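Search this notebook
Enter keywords Go

17/05/2023
Press brake, Garkgate brackets, order 1251

Ran the first 45 blanks this morning. Material is the Loseck sheet that came in March. The 90 degree flange closes up fine at the left end and opens toward the right. Shimmed the die once, ran 4 more, same result. Crowning was still set for the last job. Reset it and the flange came in square along the full length.
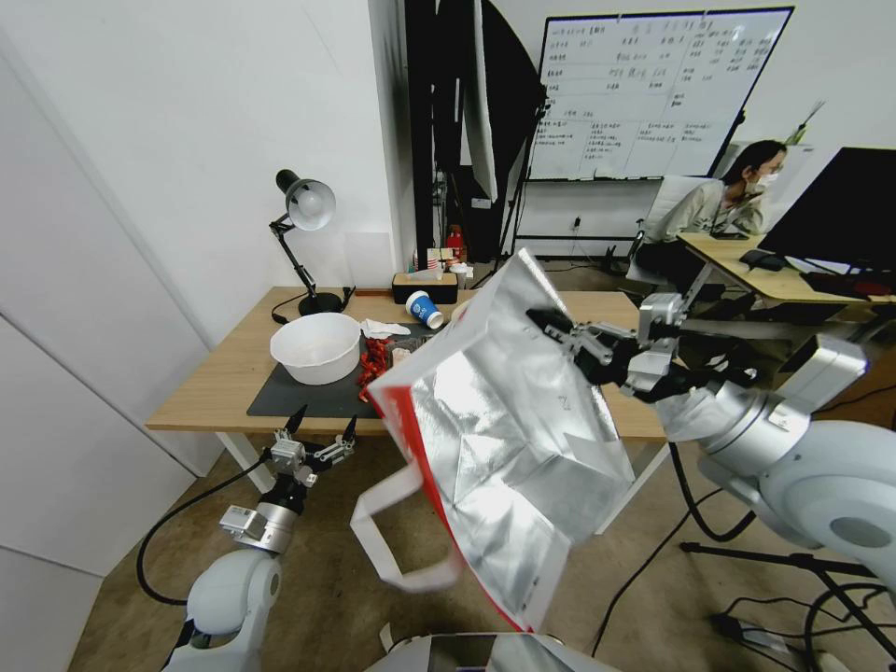

Blank size needs changing too. The drawing uses the old bend deduction and the finished part comes out long on the outside leg. I wrote the new figure on the setup sheet and put a copy in the job folder. Offcuts under the clamp length go to scrap from now on. For the small clips we want a sack with two handles, like the silver one with the red stripe, so it can go on the hook by the shear. Keep stainless out of it.

Tapped holes next to the bend are pulling slightly oval. Moving the tapping to after forming would fix it but adds a handling step. Asked for opinions before changing the routing.

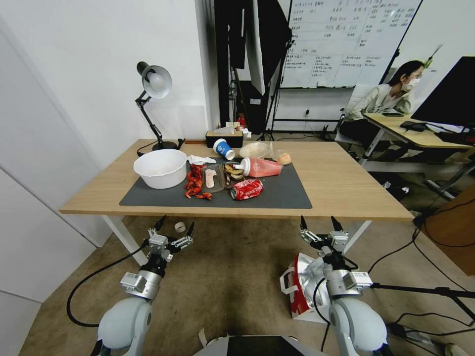 Ese Onyeka would leave the tapping where it is and cut a relief slot beside each hole, same as on the Nedelcu covers, and wants to see a test piece before the remaining 372 are cut.

Test piece programmed with the slot. Have to check with Garkgate that a slot is allowed on the visible face.
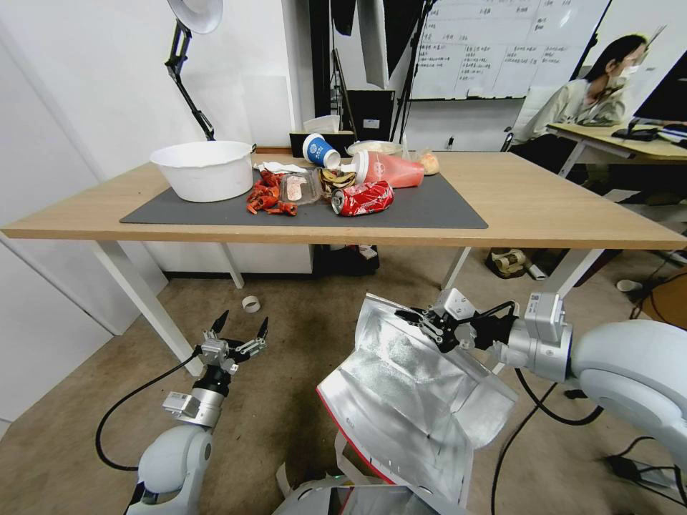

Table with mat, basin and crushed can.

Still to do: new punch tip for station two, regrind the old one, update the Ider program number on the traveler.

Filed under: Forming, Setup notes

Recent entries
Crowning table for long flanges
Tap breakage in thin stainless
Nedelcu covers, relief slots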